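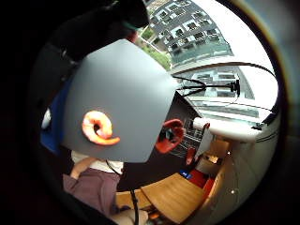

マンサからは、姿勢のズレをプランナー側で吸収しようとするのはもうやめたほうがいい、下流で直すと来月また同じところで泣くことになるよ、と朝いちばんに返事が来ていた。うう、おっしゃる通りです。昨日の夜に「Plonaのほうの許容誤差をちょっと広げれば通るんだけど、どう思う？」と送ったメッセージへの返事で、たぶん布団の中で読んで三秒で打ったんだと思う。正論は朝に読むと効くなあ。

というわけで今日は許容誤差には手をつけず、自己位置推定のほうを見る日にした。2025年2月25日、コーヒー二杯目から作業開始。

何が困っていたかというと、手持ちグリッパで撮ったデータをGrarndenに流して軌跡を出すと、途中で手先がすーっと横に滑っていくクリップがあるのだ。人間が手首をひねっただけの場面で、軌跡のほうは机の外まで旅に出てしまう。それをそのままPlonaに渡すと、当然「そんな動きは無理です」と怒られる（怒ってくるだけえらい。前の版は黙って変な補間をしていた）。滑るクリップは手元に11本。全部同じ部屋で、窓のある側を向いて撮ったものばかりだ。

最初は窓のせいだと思っていた。外のマンションの壁が、規則正しく窓とバルコニーの並んだ格子模様で、特徴点を拾う側からすると大ごちそうなのである。しかも遠い。遠くの点は回転を決めるにはありがたいけれど、並進にはほとんど効かないから、近くの机の点が少ないとスケールがふわふわしてくる。おまけに同じ模様の繰り返しだから、となりの窓とうっかり対応づけてしまうことだってある。教科書に載せたいくらい嫌な条件だ。

で、午前中いっぱいかけて、遠い点の重みを下げる実験をした。結果、ちょっとだけ良くなった。ほんとうにちょっとだけ。滑り方が「旅に出る」から「近所を散歩する」くらいになった。うれしいような、悲しいような……。

時刻ずれの話

お昼を食べながらLaryeaのログを読み返していたら、カメラとIMUの時刻オフセットの欄が目にとまった。17ミリ秒。あれ、と思って設定ファイルのほうを見たら、そっちも17ミリ秒。一致しているから合格、と前の私は判断したらしい。でもLaryeaの出す値は「カメラがIMUより遅れている量」で、Grarndenが欲しがっているのは「カメラの時刻に足す量」なのだ。つまり符号が逆！足すべきでないものを足していたので、ずれは消えるどころか倍になっていた。

うちのIMUは200Hzだから、サンプルにして七つ近くもずれた角速度を、涼しい顔で画像に合わせていたことになる。ゆっくり動かしているあいだはばれないけど、手首をひねった瞬間にばれる。症状そのまんまじゃないか！どうして最初にここを疑わなかったんだ私は。

ちなみにこの符号の罠、ずっと前にイーヴァルにも言われた気がして、チャットを検索したらちゃんと残っていた。去年の7月。「変換器を書くなら単位と符号を変数名に入れろ」。私の返事は親指を立てた絵文字ひとつだった。過去の自分の親指が憎い。

変数名は camera_minus_imu_sec に変えた。長いけどもう文句は言わない。ついでに変換器のテストも一本書いた。合成データで手首だけをぐるっと回して、オフセットを入れたときと入れないときの残差を比べるやつ。逆の符号を入れるとちゃんと落ちる。落ちるべきテストが落ちると、なんでこんなに気分がいいんだろう。

直して流しなおすと、だいぶおとなしくなった。ただし全部ではない。まだ何本か、手先が机に近づいたところでぴたっと止まるクリップがある。今度は滑るんじゃなくて、止まる。手は動いているのに、軌跡だけが「わたくし静止しております」と主張してくる。こういうのは怖い。滑るのは見ればわかるけど、止まるのはそれっぽく見えてしまうからだ。

それで、止まるクリップをSkodentで開いて、特徴点を重ねながら一コマずつめくっていった。魚眼でぐにゃっと曲がった机の上に、白身と黄身のおもちゃの目玉焼きがあって、最初はそれを眺めてなごんでいたのだけど、途中から点の付き方が気になってきた。机の上の物より、手前の黒い手のほうに緑の点がびっしり乗っている。表面がぶつぶつしているから、そりゃあ拾いますよね。脇のティール色の細い帯の境目なんて、コントラストが良すぎて特等席みたいになっている。

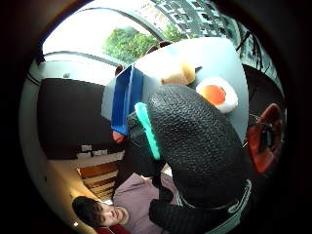
マスクが逆さまだった

手先はカメラと一緒に動くから、画像の上では動かない点に見える。そこに点がたくさん乗れば、推定器は「世界は止まっている」と思い込む。だから普通は手の部分をマスクで隠して、特徴点を取らないようにしている。うちもしている。しているはずだった。

なのに乗っている。マスク画像を単体で開いたら、隠す範囲が上下ひっくり返っていた……。

原因は想像がつく。魚眼の画像って、手の向きしだいで部屋が斜めにも逆さにもなるので、Skodentには見やすいように表示だけ回す機能がある。たぶん回した表示のままでマスクを塗って、回した向きのまま保存してしまったのだ。保存のときに元の向きへ戻す処理は、あると思っていたけどなかった。書いたのは私です。はい。

しかもたちが悪いことに、逆さまのマスクは画面の反対側、つまり近くの机や遠くの景色が写りやすいあたりを律儀に隠していた。信用したい点を捨てて、信用しちゃいけない点を残していたわけで、これで今までそこそこ動いていたことのほうが不思議だ。Grarndenの外れ値除去、思っていたよりずっと頑張っていたんだなあ。ごめんね、いつも悪口を言って。

直し方は地味で、保存するときに必ず元画像の座標に戻すこと、それから読み込むときにマスクの向きの情報がなければエラーで止めること。警告じゃなくてエラーにした。警告は読まないから（親指の絵文字の件で証明済み）。あと、手の開き具合で隠すべき範囲がけっこう変わるので、閉じたときと開いたときの二枚を持って、その間は広いほうに寄せるようにした。ほんとは手の部分を毎コマ切り出すモデルを載せたいけど、それはまた別の日の話。

もうひとつ、静止の主張を疑う仕組みも入れた。画像から出した動きはほぼゼロなのに、IMUの角速度がはっきり立っている区間が50フレーム続いたら、そのクリップはPlonaに渡さずに止める。しきい値は勘で決めたので、あとで文句が出たら直す。イーヴァルに見せたら、勘なら勘とコメントに書いておけ、と言われたので「勘」と一文字書いた。レビューは通った。

夕方の再実行

全部のせで11本を流しなおした。待っている間に机の引き出しを片づけはじめて、終わったころには引き出しの中身が全部外に出ていた。どうして待ち時間に始めることって、いつも待ち時間より長いんだろう。

軌跡のほうは、びっくりするくらい素直になった！手首をひねるところはその場でくるっと回るし、机に寄っていくところはちゃんと寄っていく。止まったふりをするクリップは二本残っていて、どちらも机の端のほうで動かしている短いやつだった。これは近い点がそもそも足りないのかもしれない。明るい窓で露出が引っぱられて、机の陰がつぶれている可能性もある。そこまで切り分ける元気はなかったので、番号だけ控えて寝かせておく。

Plonaのほうは許容誤差を一切いじらずに、残りが全部通った。悔しいけれどマンサの言う通りだったので、結果のグラフを送って、ありがとうと書いた。すぐに返事が来て、よかったね、で、その二本は？だそうだ。鬼である。

遠い点の重みを下げるやつは、いったん外して比べてみたら差がほとんどなかった。午前中まるごとの成果が、設定ファイルの一行を false にして終わり。消すのはさすがに惜しくて、コードはまだ残してある。マンサに見つかったら消せと言われるだろうな。

明日やること。露出のログを取れるようにする。Laryeaの出力の説明に、符号のことを太字で書き足す。古いマスクを探して全部塗りなおす（何枚あるのか考えたくない）。それと、引き出し。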